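Widedcombe Kitchen Set: Sink and Drying Area
README
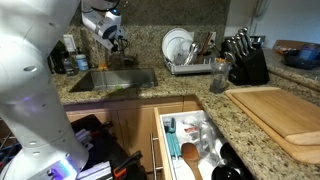
Widedcombe is a collection of 2,000 still images of household kitchen counters, with written notes on what is on the counter and where it stands. The present release covers the sink and drying area only. Stovetops, pantries and table settings are handled in separate releases and follow different naming rules.

Maintainer: Sveva Galli
Annotation guide: Ilango Shenoy, Arturo Rizzi
Release date: Sunday, September 15, 2024

Contents

images/ holds the stills, grouped by kitchen. notes/ holds one plain text file per still, with the same base name. rooms.csv lists the fixed features of each kitchen: sink type, counter material, backsplash, outlets and switches. labels.txt is the full label list, one label per line, lowercase, singular.

Room record: Prulbridge kitchen

Counter: granite, speckled beige, brown and black, L-shaped, continuous around the corner.
Backsplash: same granite, tall, darker and more mottled in appearance. Recorded as one material with the counter.
Sink: rectangular, stainless steel, undermount.
Wall fittings: white light switch plate on the left part of the backsplash; white electrical outlet just right of the drying rack.

Fixed features are recorded once per room and are not repeated in the notes for single stills. Glare on the sink metal is not labeled. Small patches of color inside the basin are labeled "mark" unless the object can be identified.

Counter objects, Prulbridge

dish_rack: metal, right of the sink, against the backsplash.
plate: white, round, upright in the rack. Overlapping plates get separate entries. The larger plate is at the back.
cutlery_caddy: beside the plates. Spoons and forks in the caddy are silver and are recorded as one bundle.
utensil_handle: wood, behind the caddy. The working end is out of sight, so these are not labeled as spoons or spatulas.
knife_block: black, near the inside corner. Handles are stainless steel. The block and its knives count as one object.
cup: clear plastic, in front of the knife block. The orange item at the rim has its own entry, labeled "unknown_small".
bottle: one tall and dark, one clear plastic with a dark cap, both on the left back part of the counter.
jar: small, blue label, same area as the bottles.
unknown_small: orange, behind the left rear corner of the sink.

Labeling rules

1. Label by shape and material first. Use a function name only if the visible part supports it.
2. Do not guess contents. A bottle is a bottle whether it holds oil, soap or nothing.
3. Partly hidden objects are labeled if at least one edge and the main color can be made out. Add the flag "occ".
4. Brand names go in the comment field, and only if they can be read.
5. Left and right are given from the viewer's side.
6. Dishes in a rack are labeled "racked". There is no label for clean, dirty, wet or dry. Earlier drafts had a "drying" state, which two annotators applied in different ways. It was dropped in January.

Agreement

Each note was written by one annotator and read by a second. Disagreements went to Adelmo Santoro, whose decision was final. Most concerned the border between "jar" and "bottle" and the handling of cutlery bundles. The rule for cutlery is now fixed: one bundle per container, whatever the number of pieces.

Known issues

Transparent objects are underreported in all rooms. Clear cups and bottles against patterned stone were missed more often than any other type, and the Russo kitchen has not yet been rechecked for them.

Granite is called "stone" in 4 older note files. The two labels should be merged before use.

The corner of an L-shaped counter belongs to the back run. Some notes in the Stellen kitchen assign it to the side run.

Orange and red are confused under warm lighting. Color fields for objects labeled "unknown_small" should be treated as approximate.

Changes in this release

Added the "occ" flag.
Removed the "drying" state.
Split "rack" into dish_rack and wall_rack.
Corrected outlet positions in rooms.csv (reported by Rosario Valentini).

Corrections

Send the still's base name, the line in question and the proposed wording to the maintainer. Requests for new labels need at least 2 stills in which the object appears.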